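Week 7: The Sink and Everything in It
Household Work, handout

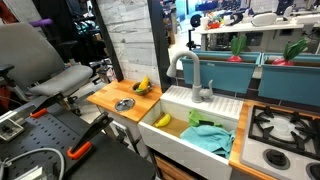 Haf Morgan holds that a towel over the front of a sink is put away, and that anyone who says otherwise has never needed one in a hurry. I give her half a mark. The teal one hanging down the front can stay by her rule. The light green cloth crumpled in the basin can't, and it has a banana for company.

Terms for this week

Home: where a thing lives when no one is using it. Lids have homes. Few people have met them.
Parking: leaving a thing on the nearest flat surface. The round metal lid near the front of the wooden counter is my idea of parking.
Display: parking with confidence. Radishes in teal planters behind a stove qualify.

Order of work

1. Empty the basin. Fruit goes to the bowl, where there is already a banana.
2. Cloths next. Fold or hang, but decide.
3. Lids.
4. Counter, back to front.
5. Stove grate last. It is heavy and you will be in a worse mood by then.

For next time

Read Delorme on drainboards, to page 30. Then write 126 words on one object in your own kitchen that has been parked since before the course began. Rolland's group did the junk drawer last year, so please choose something else.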